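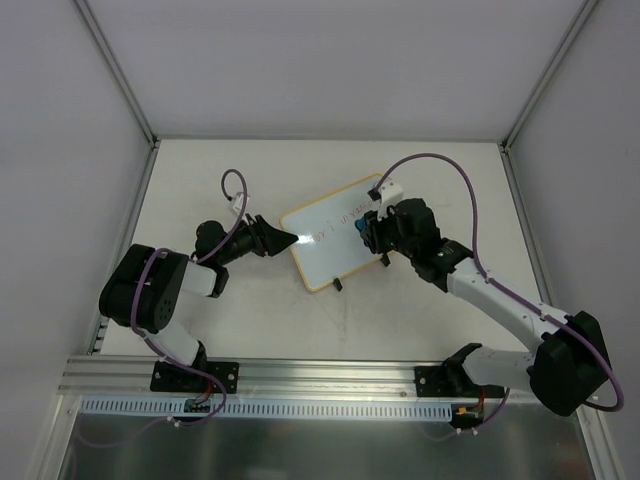 I'm looking for someone who gets curious when a robot drops things. Our two-arm cell at Dilow has a fault I haven't been able to pin down, and I'd love some company on it. The job is handling a small framed whiteboard: the right gripper clamps one edge and holds the board still while the left one comes in from the other side. Most runs go fine. Then every so often the right gripper lets go partway through, with no error in the log and no stop signal, and the board goes sliding. In June it slid clean off the table and cracked a wall panel (I was standing on the other side of it, and yes, I yelped).

We've gone through 200 logged runs and found 32 releases. Swapping the gripper motor changed nothing. Joaquim Marinho is convinced it's a power dip, I keep going back to the cables – those purple ones loop around the elbows and flex every time an arm moves – and Mafalda Prata thinks we're both wrong and it's in the software. You'd get to settle it!

The post is a fault-finding technician, full time, 3 months to start, with a good chance of staying on. You'd be working with me most days, rerunning the bad runs, checking connectors and wiring, and writing up what you find in plain words so the night crew can use it. You'd also help me redo our stop procedure, which was written for one arm and never properly updated when the second went in.

I need you to have 2 years of hands-on repair work behind you. Robots are great, but elevators, printing presses or farm machinery would be fine too. You should be happy with a multimeter and able to read a wiring diagram. A little scripting helps, and I can teach you the rest. Please be the kind of person who hits the stop button first and asks later – I will never complain about a lost run.

Send a resume and a few lines about the most annoying fault you ever chased to Matilde Rebelo in the Dilow office. No cover letter needed. Applications are open now, and I'll be reading them as they come in.

– Vasco Fonseca, cell lead

Search jobs Keyword or town Go

Recent listings
Parts buyer, Brosance
Night shift electrician, Pacheco
Machine safety trainer, Husham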